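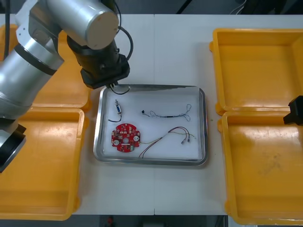
9月2日(木) 記入:コンスタンティニディス

印刷する | メールで送る

朝いちで双腕セルの電源を入れたら、左腕のグリッパがまた閉じきりで引っかかる。先週から怪しいとは思ってたんだけど、今日はさすがに無視できないレベル。というわけで午前の予定は全部飛ばして、セルの手入れの日にしました!

まずグリッパ。カバーを外して送りネジを拭いてみたら、古いグリスが粉を噛んで黒い粘土みたいになってた。うへえ。ウエスと綿棒で取って、Stusitzの白いグリスを薄く塗り直し。前回の記録を見ると「多めに塗布」と書いてあって(書いたの自分です、すみません)、たぶんあれが粉を集めてたんだと思う。次からは薄くでお願いします。開閉2000回の空打ちを流して、引っかかりはゼロ。電流値も落ち着いた。

次が右腕のケーブル。手首を大きくひねる姿勢で外側の黒いケーブルが突っ張るので、バンドの位置を肘寄りにずらした。ループは前より大きめ。見た目はちょっと野暮ったいけど、突っ張るよりいい。ミルトさんには「邪魔そう」と言われたけど、周辺機器に当たらないことは低速で全姿勢見てあります。

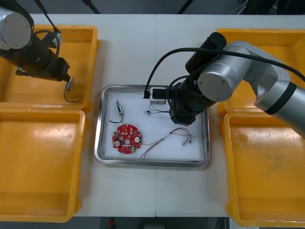 両腕が左右の上側の黄色い箱にかかる姿勢。中央のトレイに基板とハーネス類。

ケーブルを触ったので、ついでに手先の原点も取り直し。治具ピンで6点、左右それぞれ。左は素直だったのに、右が1点だけ毎回ずれて、30分くらい悩んだ。犯人は治具ピンの根元に残ってたテープの糊。アルコールで拭いたら一発で合った。くやしい。ピンを使う前に根元を爪でなぞる、これだけで防げます。

それから机。板の継ぎ目のところで段差が出てないか定規を当てて確認、問題なし。脚のアジャスタは手前側が少し緩んでたので増し締めした。ここが緩むと腕の加減速で机ごと揺れて、せっかくの原点が意味なくなるので、月初めの点検項目に足しておきます。点検表の更新は自分がやります。

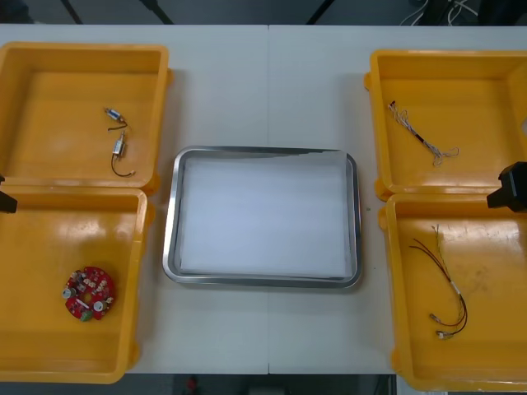 で、揺れが止まったところで待機姿勢も見直した。いままでは両腕とも高い位置に引っ込めてたんだけど、これだと動き出しの一手が無駄に長い。低めの待機に変えて、Jesumのレシピのほうも書き換え済み。古い値は末尾に _old を付けて残してあるので、変な動きをしたら戻してください。戻したら一言ほしいです。

昼をはさんで手首カメラ。露出が自動のままになってて、腕が動くたびに明るさがふわふわ変わる。固定にしたら今度は箱の中が暗すぎて、上げたら白飛び、下げたら真っ暗、のくり返し。照明の角度をいじるほうが早かったかも。

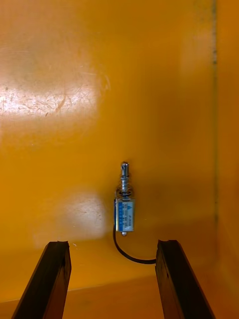
手首カメラの露出は結局、手動で一段下げたところに落ち着かせることにした。判断の基準は部品のほうで、壁の見た目は捨てた。箱の奥の壁、左上がどうしても白く光るんだけど、ソレノイドの青いラベルと、軸の根元のバネの巻きが見分けられればこっちの用は足りる。ただ、細かい印字は読めないので、型番で仕分けたいという話が来たら今のカメラでは無理、と返事するつもり。あと指の面、こすれ傷がだいぶ目につくようになってきた。まだ使えるけど、予備の指をElettiに、じゃなかった、Eltettiに注文しておく。前に頼んだときは12月までかかって大変だったので、早めに。

夕方、通し運転を6サイクル。途中停止が2回、どちらも右腕の把持確認タイムアウト。把持そのものというより、閾値が古いグリスのころの電流に合わせたままなのが怪しい。軽く動くようになったぶん、値が下がって「掴んでない」と判定されてる気がする。

明日やること
・把持確認の閾値を取り直す(左右とも)
・照明の角度。できれば拡散板も試す
・予備の指の注文書、ミルトさんに確認してもらう
・グリスの缶、ふたが固着しかけてるので新しいのを開ける

停止時のログは共有フォルダの今日の日付のところに入れました。電源は落として帰ります。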